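Home | Products | Service | Manuals | Contact

Print this page | E-mail this page

Draltunex Gripper Kit – Set-up Guide
Section 4: Bin Transfer of Cans

Revised 09/01/2019. Replaces the February issue.

4.1 Before You Begin

The Draltunex kit must be mounted and powered as described in Section 3. The operator shall confirm that the Curklow wrist camera is connected and that its view appears on the control screen. Bins of different colors are recommended, as the colors are used to name the source and the destination in the task list.

1. Place the bins on the tabletop within reach of the arm. A bin may extend slightly past the table edge, provided that it does not rock when pressed.
2. Load the cans upright. Tall, slim cans may be packed together in rows of two.
3. Move the arm to the start position and open both fingers fully.
4. Check that the tips of both fingers can be seen in the camera view. If only one can be seen, repeat the wrist alignment in Section 3. 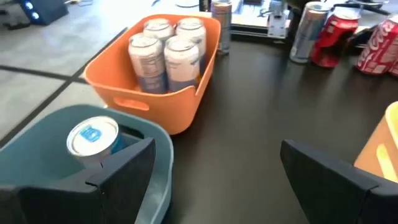 5. Select the source bin and the destination bin by color, then press Confirm.
6. Run a single transfer at low speed. The operator shall remain at the stop button until the arm has returned to the start position.
7. If the transfer is satisfactory, run 12 further transfers at the same speed before selecting normal speed.

NOTE: Cans standing close together leave little room for the fingers. Set the approach to Narrow for the first can removed from a full bin – the setting may be returned to Standard afterward.

NOTE: Dented or crushed cans are not suitable for transfer and should be kept out of the bins. They may remain on the table if they are clear of the path of the arm.

CAUTION: Keep hands away from the fingers whenever the arm is powered. Route all cables behind the base plate.

4.2 Stored Settings

The controller stores up to 28 bin positions. The transfer log holds 1,232 entries, after which the oldest entry is replaced. Sites with a Villanueva service plan may request a larger log from the Tumley service desk.

Previous section | Contents | Next section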